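Sorting Letters by Plate: Mayuree Bunnag on the Driklow Sets

Mayuree Bunnag has been responsible for the loose-parts materials at Orner for eight years. Loose parts, in the company's use of the term, means anything supplied in quantity and without a fixed place in a tray: counters, beads, foam shapes, foam letters. The Driklow letter set is the largest item in the group. A full classroom box holds 312 pieces, all lowercase.

The lowercase rule was settled early. "Most of what a child reads is lowercase," Bunnag said. "If the box has capitals too, the first twenty minutes go to matching big to small. That is a separate exercise and we sell a separate box for it."

Foam was chosen over wood and card after a trial with all three. Card bent at the thin parts of the letters, mainly the tail of the y and the arm of the r. Wood held up but was loud on a hard table. Foam can be pinched from the side and does not slide much when a sleeve brushes it. Its weakness is dents. Bunnag replaces a letter when the dent changes the outline, and leaves it in the box otherwise.

Color carries no meaning in the set. The same letter can turn up in two or more colors, and vowels are not marked. Teachers have asked for red vowels more than once. "We made a test batch for Panyasiri," Bunnag said. "The children sorted by color and stopped looking at the shape. The teacher got perfect plates and no information."

The plates came later, from Nuanchan Chuensuk, who writes the activity sheets. Earlier versions used paper circles drawn on a mat. Letters landed on the line and there were arguments about which circle they belonged to. A shallow plate with a raised rim removes the question. "A letter is on the plate or it is off," Chuensuk said. "You can check a table from the door."

Her standard sheet calls for three plates in three colors and a small handful of letters, dropped in the middle and left however they fall. The sheet does not allow straightening. A b on its side still has to be found as a b, and an m turned the wrong way is a fair test of whether the child knows the shape or only the position. 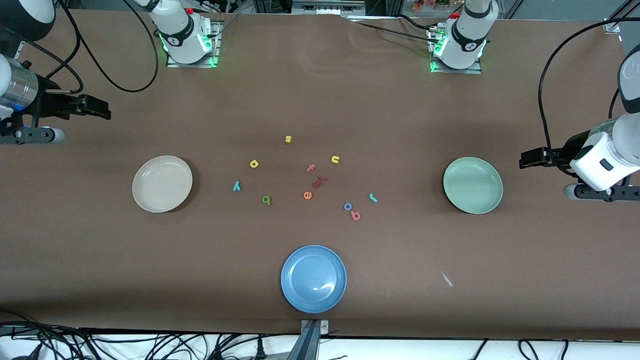 Loose Parts and Table Materials | Orner

Eleven letters are out on the table, with a beige plate and a green plate to either side and a blue plate nearer the front edge. There are two b's, one green and one pinkish-red, which Chuensuk considers useful. A sort by letter puts them together and a sort by color separates them, so the instruction has to be given before the first piece is moved.

Storage is the remaining problem. The current box is a Dastivell tub with a snap lid, and letters at the bottom come out flattened if it is packed tight. Bunnag now recommends 40 letters to a bag and no more than 100 in a tub. A revised tub with a divider is due in October.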